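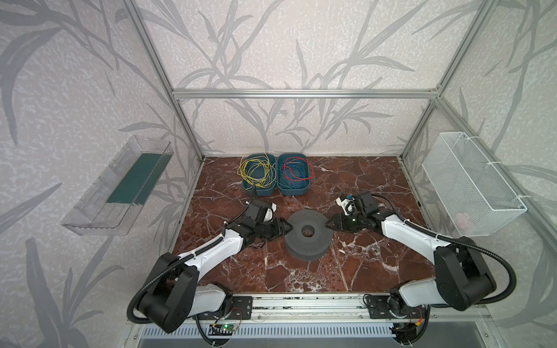

2 min read

Workshop > Storage > Interviews

Search articles Go

Offcuts of wire are sorted by colour before anything else at Dostemex, a repair shop in Badia. The bench lead keeps thin yellow wire in one plastic tub and red and blue together in another, the two tubs side by side at the back of the work surface.

"Yellow is our signal wire and we use the most of it," he said. "Red and blue go out as pairs, so splitting them would double the work."

Neither tub has a lid. Strands hang over the rim of the yellow one, and he does not regard that as a fault. "A tangle of thin wire comes apart if you lift from the top. Pull from the side and it knots." Pieces shorter than 32 mm are scrapped. Longer ones are coiled by hand when there is time, usually after four in the afternoon.

The shop logged 398 wire jobs last year, more than 200 of them from one customer, Sheehan. Stock is checked in November.

Asked about the dark grey perforated ring in the middle of the surface, he said it is kept clear of the tubs on purpose. "Loose ends find small holes. You then spend ten minutes picking them out."

The red-brown marbled surface was his choice. Yellow shows up well against it, he said, and blue well enough. He tried a Mindik tray with dividers for a month and went back to tubs. "The dividers were too shallow. Wire springs out."

14 shares | 2 comments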